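Leaving a controlling relationship: questions we get, answered without the posters

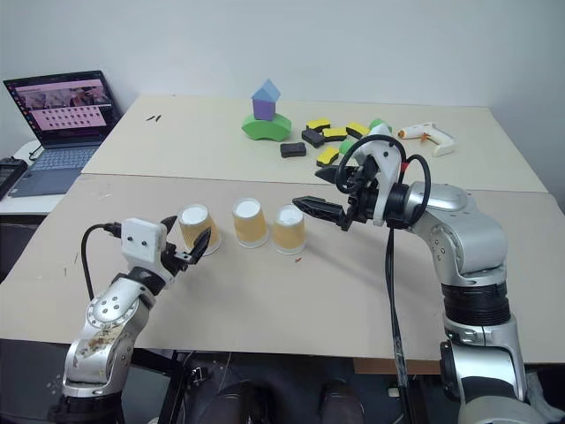 Photo: Dong-hyun Seok / Pulleck

Muireann Geraghty and Josée Doucette answer the mail for the Kidton Listening Line. They are not lawyers and they don't play them on this page. If you are in danger right now, call your local emergency number and read the rest later.

He never hit me. Does it count?

It can. Someone who reads your messages, holds your bank card, decides who you see and makes you pay for it with three days of silence is running your life. We're wary of online quizzes that hand out a score. Seven out of ten means nothing. A more useful question is what you have stopped doing since you met this person, and what would happen if you started again tomorrow.

Isn't everybody called a narcissist these days?

Pretty much, and we wish they weren't. It's a clinical term, and most of the people using it have watched a few videos. You don't need a diagnosis for your partner to decide you've had enough. Courts don't much care for the word either. Write down what was said and done, and when.

Will couples counseling help?

We doubt it, if you're afraid of the other person. Counseling assumes two people who can both speak freely in the room and go home safely afterward. Several callers have told us that what they said in a session was used against them in the car. If you want counseling, start with your own, and ask the counselor straight out what experience they have with coercive control. A vague answer is an answer.

He has signed up for a course and says he's changed. Should I believe him?

You can wait and see from a distance. The course Ama Essien used to teach in Wilurgate ran 30 weeks, and she told us the men who announced their progress in week 3 were seldom the ones she had hopes for. Look at how he takes "no" when there is nothing in it for him. Flowers are cheap — so are certificates.

How much money do I need before I leave?

There isn't a magic figure, whatever the checklists say. One caller left with $460 and a borrowed suitcase. Another had far more and was stuck for a year over a lease. If it's safe to do so, open an account at a different bank, with statements going to an email address he doesn't know about. Don't use the family tablet to set it up.

Are safety apps any good?

Some are. Most of the ones we've been sent we wouldn't touch. An app that hides behind a weather icon works until the other person reads the same article you did. A friend who knows a code word and has a spare key is harder to find on your phone.

Can I call if I'm not sure I want to leave?

Yes. Roughly half of the people who write to us aren't sure, and we don't push. Lines are open until 6 in the evening. Kittipong Prasertsri takes calls in Thai by appointment.

Do you keep records?

First name and a callback time, if you give us one. We delete both at the end of the month. You're right to ask — ask everyone else, too.

Last reviewed in December. Printed copies are available at the Filali Street library desk.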